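Skistcombe toy sorting set
Data card, last changed 30/04/2019

What it is

Recordings of a single arm moving small toys out of a shallow bin and into coloured boxes, made in the shared workshop at Skistcombe. There are 83 recordings. Two were dropped from the totals below and are kept in the folder marked "rejects" so that anyone can check the decision.

How it was recorded

The arm was driven by hand throughout. Nothing in this set shows it choosing a toy for itself, and earlier notes on the Drundport page that called the work "automatic" were wrong. Toys were put back in the bin by hand between runs, in no fixed order. We doubt that counts as random. People tend to drop the balls in first.

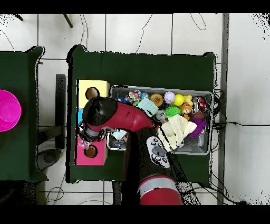

Labels give the toy, the target box and whether the run was judged a success. The judging was done by whoever was driving, so treat that column with suspicion. A second pass over 20 recordings changed the verdict on 2 of them.

Known problems

Soft toys and spiky balls are easy to get hold of and hard to let go of. Smooth balls are the reverse. A model that scores well here may have learnt little beyond that.

The tablecloth never changes, and neither does the floor. We tried the Cornmont grasp planner on the set and don't trust the result enough to print it.

Lighting was not controlled.

Use

Fine for checking that your loader works. We would not use it to compare methods. Files are in the McAlister layout, one folder per run, and the September additions will follow the same layout if they happen.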